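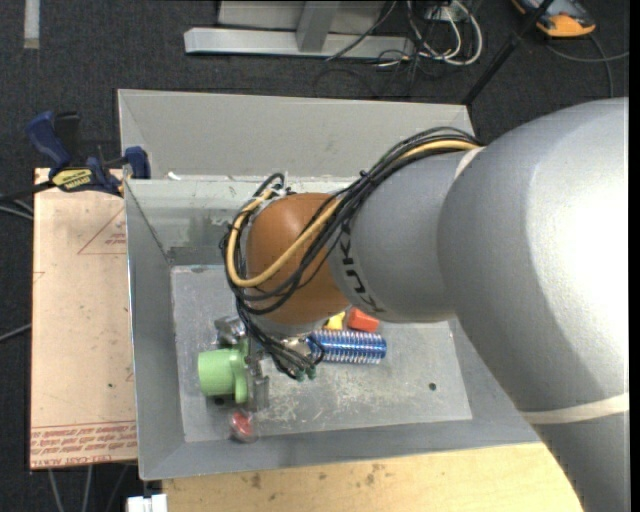

Writing the rules down before the robot moves
Project report, June 2018

My project was supposed to be about picking. You give an arm a bin of mixed parts, it takes one out, it puts it in the next bin, and you do that a few thousand times and write up the results. I did do that (3,743 attempted picks in the end!) but somewhere in the second week my supervisor, Fiona Morrison, asked me where our cell rules were written down, and I didn't have a good answer. They were in Alasdair Lennox's head, mostly. So half of this report turned into a rule sheet, and I ended up liking that half more.

I started with the international robot safety standard, ISO 10218, plus whatever the arm's manual said, and I'll admit I got lost in it for a while. It's written for people who build whole factories. What I needed was one page somebody could read standing next to the bins. My first draft had 17 rules and Alasdair crossed out more than half of them with a red pen. We kept 8.

The ones I'd argue for hardest are the dull ones. Anything that can slide gets clamped before power-on, and you push on it by hand to check. Cables on the wrist get looked at every morning with the arm stopped, and then you run the wrist through its full turn in slow manual mode and watch the loops - not the gripper, the loops. I had a lot of slack on mine and was pretty proud of how tidy it was until I did that test and watched it catch on a part. Hands stay out of the bins unless the arm is stopped and you have the pendant with you. If you change a part set, you write it in the log, even if it's only one new piece.

We capped the arm at 700 picks between inspections. Skerno, the group down the hall, goes longer than that, but they handle one kind of box all day and we had every shape going, see-through things included.

Did the rules slow me down? A bit, at first. Setup took longer and I grumbled about the log. But when picks started failing in the Ploltach runs I could look back and see exactly which parts had been swapped in, and that saved me a lot of guessing.

Still to do before August: rule 6 (who can reset a stop) needs rewording, and I want a new student to try the sheet cold while I stay quiet and take notes.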